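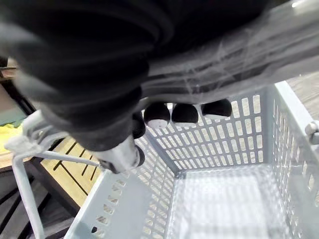
August, costume shop notebook, 9:40 a.m.

Continued with the overdye test on the Bratu stock. Yesterday's black came out brown at the seams again, so I dropped the Zenine powder and went back to the Tostow liquid. Recipe as before: 5 liters of water, 27 g of dye, salt added at ten minutes and again at twenty.

Swatches, all pre-washed:
A – cotton twill. Good even black. Small amount of rub-off on a white cloth.
B – wool flannel. Good. Hand is a little stiffer than before.
C – nylon net. Took color fast, but reads navy under the work lights. Try a shorter bath with a pinch of orange.
D – poly satin. Hardly took. Not worth repeating without the high-heat dye.

Thread is still the problem. The topstitching on the Bratu skirts is polyester and stays gray whatever we do. Two choices: pick it out and restitch after dyeing, or go over it with the fabric marker. I tried the marker on one hem and it bled into the twill about a thread's width. Restitching it is.

Measured the Bruvon roll while the pot was heating. 123 inches left, less than the tag says. Enough for the two short capes if the nap runs the same way on both. Tag corrected.

Rinse water for A and B ran clear on the fourth change. C needed six. Net goes in its own rinse from now on – it sheds onto everything.

2:15 p.m. Pot scrubbed, strainer still stained. Invoice 373 for the Tostow dye is in the tray and needs a signature. Swatches pinned to the board, left side. Still to do: press test on B, perspiration test on A, second try at C.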